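Sous-nappe feutre Berka – protection de table, gris chiné

Réf. 2001-47. Marque : Irkia.

Feutre aiguilleté destiné à la protection des plateaux de table et à l'atténuation des bruits de vaisselle. Usage intérieur, collectivités et particuliers.

Caractéristiques
Composition : polyester
Épaisseur : 5 mm
Coloris : gris chiné
Bords : coupe franche, sans ourlet
Envers : non enduit

La sous-nappe se pose à sec, sans adhésif. Prévoir un format inférieur à celui du plateau si elle reste apparente – un format égal si elle est recouverte d'une nappe.

Assiette blanche sur feutre gris, table blanche.

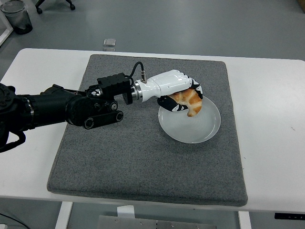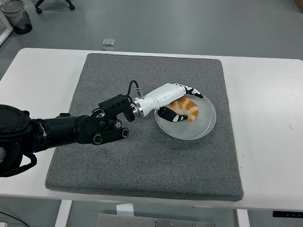 Entretien : aspiration, détachage à l'eau froide. Ne pas essorer, ne pas repasser. Séchage à plat. Les taches grasses se traitent au savon neutre, sans frotter.

Ne convient pas comme dessous-de-plat. La découpe se fait au cutter, sur l'envers, avec une règle métallique.

Conditionnement : à l'unité, roulé sous film. Les plis de transport disparaissent à plat.

Questions techniques : Idris Gethin, dépôt de Flornthorpe.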